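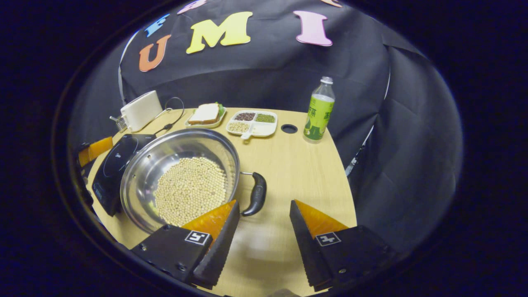

Marker detection drops out when the gripper closes

Posted in: Student projects > Sensing and calibration

We are a college robotics club of six, entering the kitchen task at the Braltport student competition in May. The task is to move a pot by its handle and then pick items off the table. We record demonstrations with a hand-held two-finger gripper and a wide-angle camera looking down the fingers. Each finger carries a small square marker, and the gripper opening is worked out from the distance between the two.

With the fingers wide apart both markers are found in nearly every image. As they close on the pot handle, one marker or the other is lost, usually the left, and the width value jumps to zero for several images before it recovers. Five of our recordings are unusable because of this. The club files are kept on Karna and the detection script is the one supplied with the course, unmodified. Is this a calibration fault, or do we need larger markers?

Bendum

Motaung

Probably neither. Check exposure first. A polished steel pot on a pale table against black cloth is a hard case for automatic exposure. When the pot fills more of the view the camera changes its setting, and the white squares of the marker either bleed into the black ones or go grey. Save the raw images from one failed recording and look at the marker at full size. If the edges are soft in the direction of travel, it is motion blur and you need a shorter exposure and more light. If the edges are sharp but the contrast is poor, lock the exposure by hand with the pot in view.

Separately, your script should not write zero for a missing marker. Zero is a valid width. Write an empty value, then interpolate across gaps of four images or fewer and reject anything longer. If one marker is still visible and the fingers are linked so that they move symmetrically, you can take the width from that one alone, measured from the centre line.

Calibrate with the fisheye model if you have not done so. It will not bring back a lost marker but it will correct the width near full opening.

wrenfield_lab

Had the same thing last year. Clean the lens and reprint the markers on matt paper, ours were glossy.

tidalgate

Larger markers will help only if there is flat face to put them on. Keep a white margin round the printed square, at least one cell wide. We trimmed ours to the black edge and the detector could not separate them from the black finger. Print the new ones before changing anything in the software, it takes five minutes.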